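4.3 Scheduling a Series Premiere in Brellon

Complete section 4.2 (Channel Linking) first.

1. Open Programs and select the series.
2. Click Add Release. Enter the episode number and running time.
3. Set the release date and the time zone of the main audience.
4. Under Talent Channels, check each creator who will share the trailer. The limit is 19 channels per series.
5. Click Hold for Review.

Note: Subtitle files must be attached before step 5. Files added later go out with the next episode.

Caution: Changing the time zone after review cancels all pending trailer posts.

If error 1013 appears, a linked channel has expired. Repeat section 4.2 for that channel.
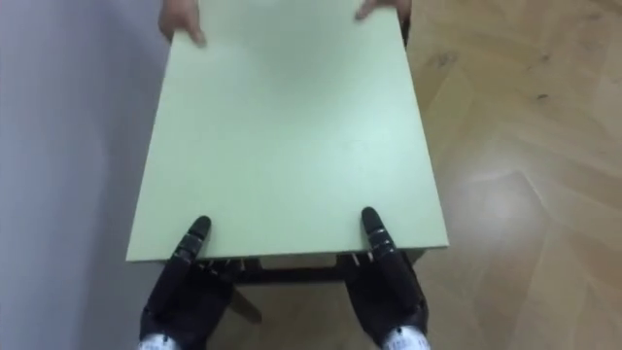
Error 3111 means the trailer is longer than 94 seconds. Upload a shorter cut and repeat step 5.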